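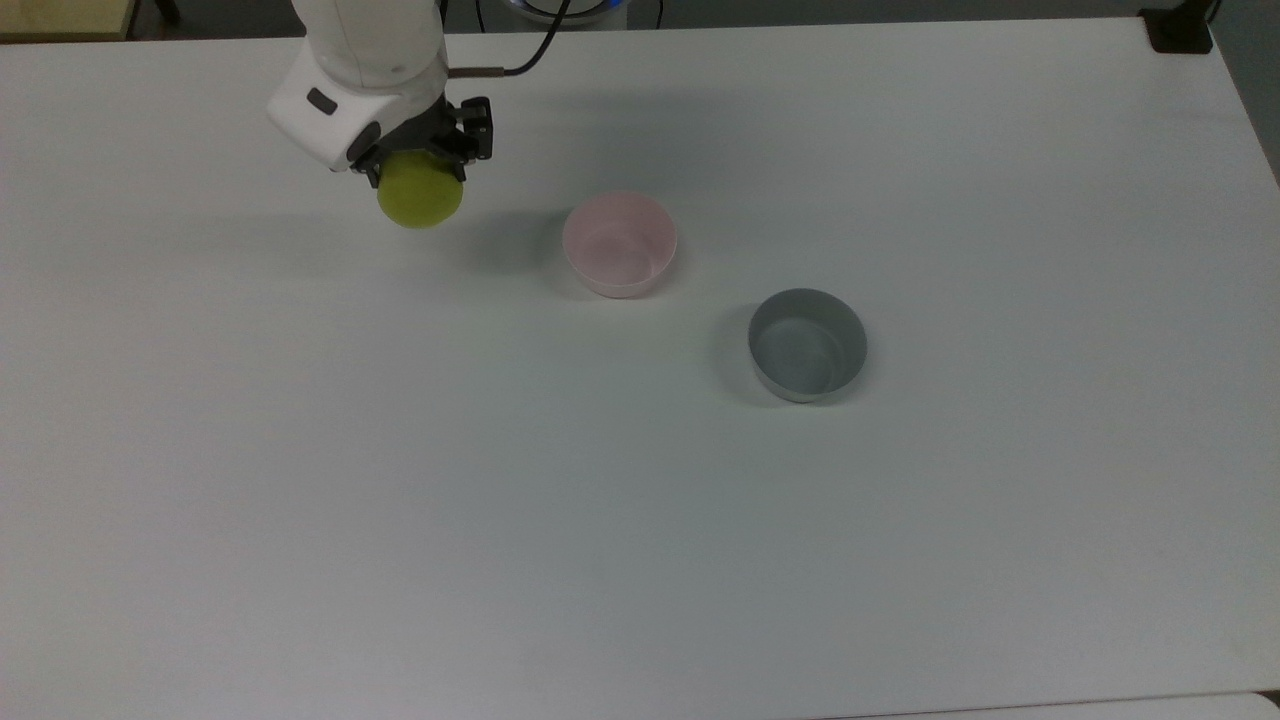

The Brilthorpe Tabletop Handling Kit is supplied by Fluralow to colleges, test laboratories and small manufacturers that need a complete arm-and-gripper station without commissioning one from separate parts. The kit comprises one arm, one two-fingered gripper, a controller, a set of cables and a collection of practice objects. Operators normally begin with sorting and placing exercises on a plain white surface, using everyday items such as a yellow-green ball and a pair of round bowls, one pink and one gray. The same exercises serve for acceptance testing when the kit is first installed and for routine checks after maintenance.

Product overview

The kit is intended for light handling work at table height. Typical uses include classroom instruction, trials of grasping software, comparison of finger designs and the preparation of demonstration programs. It is not intended for handling food, medical supplies, liquids in open containers or sharp objects. Customers who wish to use the kit for any of these purposes should contact Fluralow before placing an order.

Three control modes are available. In guided mode, the operator moves the arm by hand and stores positions as required. In remote mode, the arm follows a handheld controller. In program mode, the arm carries out a stored routine or accepts instructions from the customer's own software over a wired network connection. Guided mode is enabled on delivery. The other modes are unlocked after the installation checklist has been completed and returned.

Gripper

The standard gripper closes two fingers toward each other and holds an object between them. Closing force and speed are set in the control software, and separate values may be saved for each object. Soft or fuzzy objects should be assigned a low force at first, with the value raised in small steps until the object can be lifted and carried without slipping. Rigid plastic bowls and cups may be gripped at the rim, but the fingers should be lowered slowly to avoid contact with the table.

Finger pads are a wear item. They should be inspected weekly and replaced when the surface becomes shiny or cracked. Replacement pads are sold in packs of 2. Custom fingers may be fitted by the customer, provided that the fastening screws supplied with the kit are used.

Table and mounting requirements

The arm must be mounted on a rigid, level table capable of supporting 200 pounds. Folding tables and tables on casters are not suitable. Where the table is made up of more than one panel, the panels should be level with each other and firmly joined. A matte, light-colored surface is recommended for customers using a camera, and the surface should be wiped down regularly. Cables must have enough slack to follow the wrist through its full movement and must not rest on the work area.

Lighting should be even. Strong shadows beneath the gripper can affect some object detection software, and customers should carry out a trial under their normal room lighting before storing final settings.

Installation and training

Fluralow provides on-site installation within the Bultville service area. Elsewhere, the kit is shipped with printed instructions, and a remote session is included in the purchase price. Installation customers receive a half-day training course covering safe operation, force settings, storing positions and recovery after a protective stop. Additional training may be booked separately. No courses are held in August.

Software

The kit is delivered with Kahraman control software, which includes 134 prepared exercises ranging from a single lift to multiple-object sorting. Each exercise may be copied and edited. The license covers one arm and does not expire. Updates are provided without charge during the warranty period.

Service and warranty

A full service is due after 2,000 hours of operation. The warranty covers faults in materials and workmanship but excludes finger pads, practice objects and damage caused by collision with the table or other equipment.

Ordering

Quotations are issued on written request. Please state the table dimensions, the supply voltage and whether installation is required. Prices on the current list are valid for orders received from Wed 7 May. Educational institutions should include their purchase order number with the request.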